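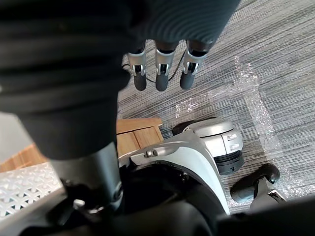 My mum fell over in May, on her own landing, at four in the afternoon, in broad daylight and stone cold sober (her words). She was fine, give or take a wrist. But it sent me off down a rabbit hole about how we walk about in our own homes, and that's how I ended up drinking tea with a woman who has spent 16 years going into strangers' houses and looking at their floors. She works for Foleo, a small outfit that does home safety visits across our bit of the county, and she asked me not to use her name because half her clients are her neighbours. I'd expected her to start with stairs. She started with leads. A thin black cable looping across the floor, like the one at the top of this page, is the sort of thing she spots before she's even got her coat off. "It's the loop that gets you," she said. "A lead lying flat, you'll probably step on it and never know. Once it's got a curve in it, your toe goes under, and your toe doesn't tell the rest of you in time."

1,242 shares

We met in Galindo, the café by the bus station, on a Thursday morning when it was packed with pushchairs. She picked the table by the wall and then moved a chair leg off someone's bag strap on the way to it. I asked if she could ever switch it off. "Not really. I'm awful to go on holiday with. I've moved rugs in hotels. I've moved a rug in a church, and I don't think I was meant to."

Her job goes like this. Someone rings up, usually a daughter or a son, sometimes a doctor's surgery, and she goes round for an hour or so. She doesn't bring a checklist in with her, though there is one and she fills it in afterwards in the car. She says people go stiff when they see a clipboard. They start apologising for the washing up.

"I ask for a cup of tea and I watch them make it," she told me. "It's all in there, isn't it? Do they reach up for the cups? Do they hang on to the worktop when they turn round? Where do they put the mug down while they open the door? If someone's got a little route where they go hand to hand, chair back, sideboard, door frame, then I want to know what happens on the day the chair's been moved."

I thought of my mum's kitchen straight away. She does exactly that, chair back to fridge handle, and I'd always thought she was just being a bit theatrical.

What surprised me most was how little she cares about the things I'd been worrying over. I had been pricing up grab rails and one of those alarms you wear round your neck. I'd very nearly ordered a Vistik stool for the shower. She was perfectly nice about it. "Lovely, get the stool, stools are great. But has she got decent slippers?"

She hasn't got decent slippers. She's got the backless sort, with a bit of fluff on the front, and she's had them since before my youngest was born.

"There you go, then. I'd have those in the bin by lunchtime," she said, and then changed her mind. "No, I wouldn't. I'd never bin anything. You can't go into somebody's home and start binning. I'd get her a nice pair with a back and leave them by the bed, and I'd say try these for a week, and I'd keep my mouth shut about the others."

She came back to this again and again, the business of not bossing people about. Early on, she said, she'd do a visit and leave behind a long list of everything that was wrong, very thorough, very pleased with herself, and when she went back a few months later none of it had been done. People had been hurt by it. One man had put the list in a drawer and told his family she'd never turned up. Now she picks one thing, or two if she's feeling brave, and she does them there and then while the kettle's on. She moves a lamp, or she tapes a lead along the skirting board. She carries tape in her handbag, proper wide stuff, and she got it out to show me, next to her purse and half a packet of mints.

I asked about rugs, because of course I did. I've got a runner in my hall that I love and that everyone who visits has skidded on at least once.

"Everyone wants me to say rugs are evil," she said. "People love their rugs! They've carried them home from somewhere, or it was their mother's. I say put it where you don't walk. Put it under the table, or hang it on the wall if you've got the wall. If it has to stay, get the rubber mesh for underneath and cut it nearly to the edge, and check it when you hoover because it creeps." Hers at home is a huge red one, she admitted, and it lives under the bed where only the cat sees it.

We got on to money, which she was cross about. Foleo has had 2,000 pounds a year knocked off its small works pot, the one that pays for outdoor lights and second banisters. A second banister can cost 60 pounds if you know someone handy, and a great deal more if you don't, and she could talk all day about what it does for a person who's stopped going upstairs in their own house. "They move down into the front room and they say it's cosier. And it might be. But I always ask what's upstairs, and it's their sewing machine, or their books, or the good bath."

I found that one hard to hear. My mum has been sleeping on the sofa "because of the telly" since she fell, and I'd let it go.

She doesn't think it's only for older people, either. The worst floors she sees belong to people my age, she says, with chargers snaking out of every socket and shoes in a heap at the bottom of the stairs. Her own brother went flying over a Pumow box he'd left in the hall himself, and he's 38 and plays five-a-side. The difference is that he bounced.

Did she have any advice for somebody like me, who lives forty minutes away and can't be popping in every day? She had a think about it and ate most of my flapjack.

"Go round at night," she said. "Everyone visits in the daytime. Stay over, get up at three in the morning and walk to the loo with the lights off, the way she does. You'll find it. Whatever it is, you'll find it with your shin."

So I did, the Saturday after. It was the linen basket on the landing, the big one with the lid, which sticks out just past the airing cupboard and always has done. I've got the bruise. Mum heard me swear and called out to ask if I was all right, and in the morning we shifted it into the spare room together without much being said. The slippers with backs are beside her bed. She tells me they're very hot.

37 comments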